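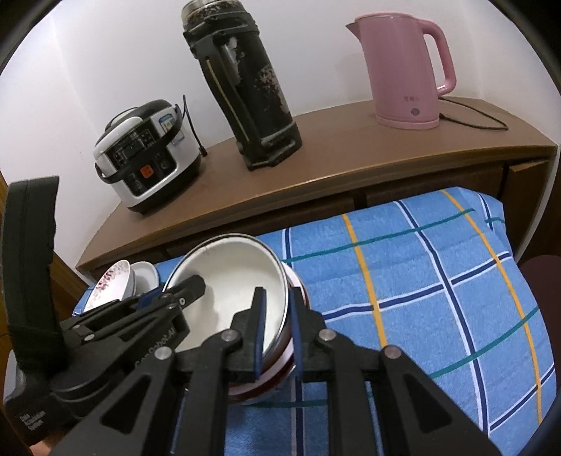 Medical software: Diagnostic aids

Callometti score

The Callometti score is a computer-generated number, from 0 to 100, meant to show how likely it is that a hospital patient will become seriously ill with sepsis within the next few hours. It is worked out by a machine-learning program from routine readings such as pulse, breathing rate, temperature, blood pressure and the results of common blood tests. The program was developed at Urnton Hospital and is sold by Fukico, a software firm. Its supporters describe it as an early warning system. Whether it warns early, and whether the warnings do patients any good, are both disputed, and the published evidence is thinner than the sales material suggests.

Background

Sepsis is a dangerous reaction to infection in which the body's own response begins to damage its organs. Treatment works best when it is started soon, but the first signs are vague and are shared with many less serious conditions. Hospitals have for many years used simple bedside charts in which points are given for each abnormal reading and added up by a nurse. Such charts are cheap, can be checked by anyone with a pencil, and miss a fair number of cases.

The case for a computer score is that it can take in more readings than a paper chart, notice patterns that a person would not, and be refreshed each time a new reading is entered. The case against is that a program can only use what staff have already chosen to measure. A patient whose blood has been sent for a lactate test is, in most wards, a patient about whom somebody is already worried. A program that gives weight to the fact that the test was ordered may be doing little more than repeating the worry back to the ward.

Development

The first version was trained on past records from Urnton Hospital. The developers have given the number of admissions used, but not the number of those admissions in which sepsis was confirmed by a doctor reading the notes. Cases were instead picked out from billing codes, a method known to miss some patients and wrongly include others. No later paper has reported how the two methods compare in the Urnton records.

The program is made up of several hundred decision trees, each of which gives a rough answer, with the final score taken from all of them together. This is an ordinary technique. Fukico's brochures have called it "a new form of clinical intelligence", a phrase that does not appear in any of the technical papers. The exact list of readings used, and the weight given to each, are treated as a trade secret. Hospitals that buy the program are shown the three readings which contributed most to each alert, though it is unclear how these are chosen when several are closely linked, as pulse and temperature often are.

A second version was released in April of the year after the first. It was said to be more accurate. Since it was tested on a different set of patients from the first, the claim cannot be checked from what has been published.

Use on the wards

The score is refreshed every 15 minutes, using the latest reading of each kind, however old that may be. If a blood test is two days old, the two-day-old result is used. A score above a level chosen by the hospital sends an alert to the nurse in charge and turns the patient's name orange on the ward screen. The maker recommends a level but does not require it, and the hospitals known to use the program have settled on quite different ones. Figures from one hospital are therefore a poor guide to what another should expect.

An alert has no effect of its own. Someone must read it, go to the patient, and decide whether to act. Most descriptions of the program pass over this step quickly.

Evidence

The main study in favour of the score was carried out at Urnton Hospital by a team that included the program's developers. It followed 1,042 admissions and reported that the score told apart patients who developed sepsis from those who did not with an accuracy described as "excellent". The measure used, the area under the curve, says how well a test ranks patients against each other. It does not say how many alerts will be false. In a ward where few patients have sepsis, a test can do very well on this measure and still be wrong most of the times it sounds.

The Chung review, an independent check of the program at a group of smaller hospitals, looked at that question directly. Over the period studied the program raised 238 alerts. Of these, 134 were for patients who did not have sepsis and did not go on to develop it. Of the remainder, a large share came after antibiotics had already been given, which means that the staff had reached the same conclusion before the program did. The review found only 5 cases in which an alert came first and was plainly followed by a change in treatment. It did not find that those patients fared better than similar ones elsewhere, and with so few it could hardly have done so.

Fukico replied that the hospitals in the review had set the alert level too low and had not followed the recommended training. Both points may be fair. Neither was mentioned in the material supplied to those hospitals when the program was installed, and the maker has not published results from hospitals where the level and training were to its liking.

No randomised trial has been completed. A before-and-after comparison from Urnton showed fewer deaths from sepsis in the year following installation. Over the same year the hospital also brought in a new antibiotic policy and began recording milder cases of sepsis than before. Counting more mild cases lowers the death rate without any patient being saved, and the authors did not adjust for this.

Criticism

Apart from doubts about accuracy, four complaints are often made.

The first concerns alert fatigue. Staff who are interrupted many times by false alarms tend to respond more slowly to all alarms, including the true ones. The Urnton study did not measure response times.

The second concerns differences between groups of patients. The training records came from a single hospital, and children, pregnant women and people receiving cancer treatment were left out. The product leaflet says that the score "has not been validated" in these groups, but the software does not stop it from being shown for them. People receiving certain cancer drugs are at particular risk of sepsis and may not run a fever, so a low score in such a patient could be falsely comforting.

The third concerns drift. Programs of this kind tend to become less accurate as treatment habits, laboratory machines and the mix of patients change. The maker says that performance is "continuously monitored". It has not said by whom, against what standard, or what fall in accuracy would lead to the program being withdrawn.

The fourth is about secrecy. Because the working parts are not open to inspection, outside researchers have had to judge the score by its results alone, and only in hospitals whose contracts allow it. Some contracts are reported to forbid publication without the maker's consent. Fukico has neither confirmed nor denied this.

Claims in the press

Newspaper reports have stated that the program "spots sepsis up to two days before doctors". The figure comes from a single patient in the developers' paper, whose score rose above the alert level, fell below it again, and rose a second time shortly before sepsis was diagnosed. The typical gap in the same paper was under three hours, and was measured from the time the diagnosis was typed into the record, which may be well after the doctor had made it.

See also

Alert fatigue
Area under the curve
Decision tree
Early warning chart
Sepsis

This article was last checked on 2019-03-22. The section on evidence needs further independent sources.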